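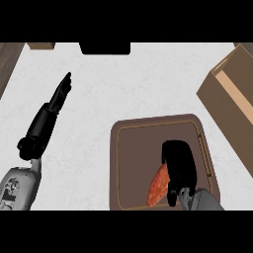

俯视视角,右夹爪在托盘上方,左臂空着。

2025年5月31日 星期六

上午接着改仿真场景,下午拧真机的螺丝,晚上写这篇。顺序按做的先后,不整理了。

场景工程还是叫 Trerdale,沿用旧目录,没改名。昨晚把台面材质换成带浅纹的白色,原来的纯灰台面和右臂外壳灰度太接近,分割掩码的边缘总是糊。换完以后右臂前段的轮廓清楚一些。黑色夹爪那部分没有改善,黑得几乎看不出分段,高光只剩一点灰。材质里的粗糙度调过两次,调低了出现反光斑点,调高了就是一团剪影。先放着,训练图像里要用的是指尖位置,从关节角正解可以直接算,暂时不依赖像素。

托盘模型重做了碰撞体。原来图省事用一个凸包,等于把托盘填平了,物体放进去是浮在口沿高度上的。现在拆成底板加四条边,内侧右边那道竖的窄槽单独给了一个小盒子,不然夹爪指尖下探时会直接穿过去。内沿那圈浅金色的线只是贴图,没有几何,以后不要再去量它。

橙红色那根香肠状的东西,网格是凹凸的,碰撞用胶囊体代替。表面摩擦先抄了 Woltia 材质表里的橡胶一栏,明显偏大,物体斜放时夹爪一碰,整根跟着转,不滑。改成接近皮革的一栏之后好一些。真实的东西摩擦多少我没有量过,手头也没有合适的测力计。写在这里提醒自己:这个数是猜的,后面凡是跟滑动有关的结论都要打折。

接触求解器的步长。默认 2 毫秒,夹持时抖动,物体在两指之间高频来回跳,录下来的关节力矩曲线像一把梳子。减半之后抖动消失,但整个场景慢到不能接受,笔记本风扇一直满转。最后步长不动,改了接触刚度和阻尼,抖动剩一点残余,力矩曲线能看了。代价是指尖会陷进物体一小截,从正上方看不出来,侧面相机能看见。抓取判定用的是接触力阈值,不受影响。放置判定用的是物体高度,可能会受影响,没查。

纸箱目前是静态物体,斜放在台面右上方,一部分在画面外。本来想让它参与随机化,每次复位换一个角度,试了一会儿放弃:角度一大,箱角会顶到托盘,复位时两个静态物体重叠,求解器虽然不报错,托盘里的东西会被弹飞。要做就得先写重叠检查。列入待办,优先级低。

左臂今天全程只做保持。它的初始位姿仍然是旧配置里那一组,前臂斜着伸到台面中上部,指尖朝空台面。这个姿势好处是不挡托盘,坏处是离基座远,重力补偿稍有偏差指尖就往下掉。仿真里补偿是理想的,看不出来,真机上很明显,见下。

中午吃饭,顺便让脚本跑批量复位。每次复位后等物体静止,再记录物体在托盘坐标系下的位置和朝向。跑了大约600次,其中 19 次物体没有停在托盘里。把这些失败的种子单独拉出来回放,大部分是同一个原因:生成高度太高,物体先磕到托盘边沿再翻出去。把生成高度压低,并且让长轴方向避开和边沿正交的那一段,再跑失败的那些种子,都停住了。有一个种子原因不同,是物体和夹爪初始位姿重叠,生成那一瞬间就被推出去。处理办法是复位时先让右臂抬到安全高度,等物体落稳再下来。复位时间变长,可以接受。

顺手把日志格式也改了。以前每个种子一行纯文本,字段靠空格分,备注里一有空格就错位。换成每行一个 JSON,文件大一些,查起来省事。

下午去工坊弄真机。仿真模型和真机的对应关系一直不严:仿真里前臂外壳是整块的,真机外壳是打印的两半,接缝处有一道凸起,线束从旁边走。今天主要处理左臂腕部。

拆开腕部,轴承座内壁有一圈浅痕,位置和螺钉头对得上,是螺钉没有沉到底。沉孔打印得偏浅,用平底钻手动扩了一点,重新装,转动时的周期性阻滞没有了。螺纹胶这次用低强度的,上次那种高强度的拆一颗要烤半天,把旁边的外壳都烤软了。

减速器用的是 Tak 那一款,拿回来的时候润滑脂偏多,低温下启动力矩大。擦掉一部分,重新分布,空载来回转了一阵。启动力矩的变化只能靠电流估计,驱动板的电流读数在低速段噪声很大,做了滑动平均才看得出趋势。趋势是下降。具体降了多少不写,写了以后会当真。

重力补偿。左臂前臂伸直时指尖下垂,给定位置和编码器读数之间有稳定的静差。先怀疑质量参数,把前臂整段拆下来重新称,比模型里填的重,多出来的是线束和后加的转接板,建模时两样都没算。质量改掉,质心还是原来的位置,静差减小一部分。质心用悬挂法重新找,挂两个点,画线求交。线束是软的,挂起来会往下坠,交点不太可信,取了个看着合理的值。填进去之后静差进到死区以内,手推一下松开能停住,不往下走。伸直位和收回位都试了,中间位姿没有逐个试。

这组新参数要同步回仿真。问题是仿真里的前臂惯量是按网格均匀密度自动算的,手填质量以后惯量张量没有跟着变。晚上回家翻文档,有一个开关可以强制按质量比例缩放,默认关闭。打开之后加载时多一条警告,说惯量和网格不一致,这条警告可以忽略。

右臂只做了夹爪开合标定。开合零点每次上电都会漂一点,原因是限位找零用的是堵转检测,阈值设得低,碰到线束回弹就以为到头了。线束重新绑过,扎带往腕部方向挪,给弯曲留出余量。反复上电几次,零点重合。扎带尾巴剪平,上回没剪平,刮手。

急停按钮的接线也查了一遍。常闭触点没有问题,端子有一颗压得不实,轻拽能拽动,重新压了。急停切的是动力电,逻辑电保留,这样编码器不丢圈数。切断动力后手臂会自己掉下来,没有抱闸,目前的办法是在台面上垫海绵。抱闸的事从去年九月开始想,还没有动手。腕部塞不进去,肩部能塞,但是肩部要重新打印整个支座。

相机外参。仿真相机在台面上方往下看,俯角很陡,两条机械臂从画面下缘进来。真机相机支架是铝型材搭的,高度够,俯角差一点,横梁挡着转不下去。两个选择,改支架或者改仿真相机。改仿真相机容易,但之前录的仿真数据全部要重渲。轨迹都存了,重渲只花机器时间,所以改仿真。等真机外参标定出来再动,免得改两遍。标定板还在桌子底下压着,边角有点翘,用之前要重新贴平。

晚上把今天的改动提交,分支名 Zindska,提交信息写得短,细节以本篇为准。提交前跑了一次回归,只看三件事:复位后物体在不在托盘里,右夹爪能不能到达预抓取位姿,左臂保持时关节误差是否超限。前后两项过了。预抓取位姿那一项有时报不可达,查下来是逆解初值取了上一次的结果,连续几次之后肘部翻到另一侧。改成每次从固定初值求解,报错没有再出现。肘部翻转本身还在,只是绕开了,运动规划那边早晚要处理。

待办:

- 放置判定改用接触加高度,先查指尖陷入对高度的影响
- 纸箱随机化之前写重叠检查
- 悬挂法重做一次,线束先用胶带固定在前臂上
- 左臂中间位姿的静差逐个记录
- 真机相机外参标定,之后改仿真相机,重渲旧轨迹
- 肩部抱闸支座画草图
- 买平头 M3 螺钉,现在盒子里混的是两种头型
- 黑色夹爪材质试一下加一层弱边缘光,只用于渲染,不进训练集

备份盘剩余空间不多,批量复位的渲染图没有保留,只留了种子和位姿。需要看图时按种子重放即可,前提是求解器版本不升级。版本号已经写进日志的第一行。

明天上午先做标定板。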